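Skollton College of Further Education
Domestic and Housekeeping Services, Level 2
Unit 542: Handling, Sorting and Putting Away Small Household Items
Handout for Session 4, March 2021
Unit tutor: Ysaline Hervieu

Purpose of the session

This session deals with small loose items and the surfaces on which they are sorted. Students have already covered linen and crockery. The items considered here are those that have no fixed shape of storage: balls, toys, caps and lids, balls of string, sewing notions and similar articles. They are the items most often left until last in a tidying task and most often put away in the wrong place.

Students should bring the Plusberg workbook, completed as far as page 31.

4.1 Preparing the surface

A table used for sorting should be cleared and wiped before work starts. Where the surface is bare wood, the cloth follows the direction of the grain and is well wrung out. Small round items will roll on any table that is not level, and a folded cloth or a shallow tray should be placed within reach before the first one is set down.

Two persons may share a room provided that each has a separate table or a clearly agreed part of one. Items are not passed across another person's work.

4.2 Picking up and setting down

Round items are held at their widest part. A grip taken too high tends to push the item downwards and out of the hand, and one taken too low lifts it unevenly. The item is carried at a steady height, lowered until it touches the surface, and only then released – it should not be dropped, even from a few centimetres.
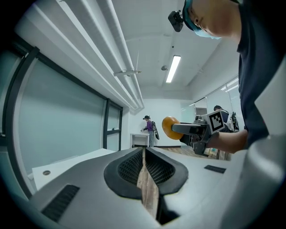 Soft or hollow items require less pressure than their size suggests. Students should practise first with an item that cannot be damaged and proceed to glass or ceramic pieces when the tutor agrees.

4.3 Sorting

The order of sorting is by place of storage and then by size. Colour is used only where the household has asked for it. Anything whose place is not known goes into a single holding tray, to be dealt with at the end of the task. A second holding tray is not permitted in the assessment.

4.4 Conduct in the practice room

Face coverings are worn throughout. Sleeves should be close-fitting or turned back to the forearm. Hands are washed on entering and again before leaving.

Preparation for Session 5

Read chapter 3 of the workbook and write one page on the storage of small items in a room known to you. The reprinted pages from the 1924 household manual are available from the unit office – students should note where its advice differs from section 4.3.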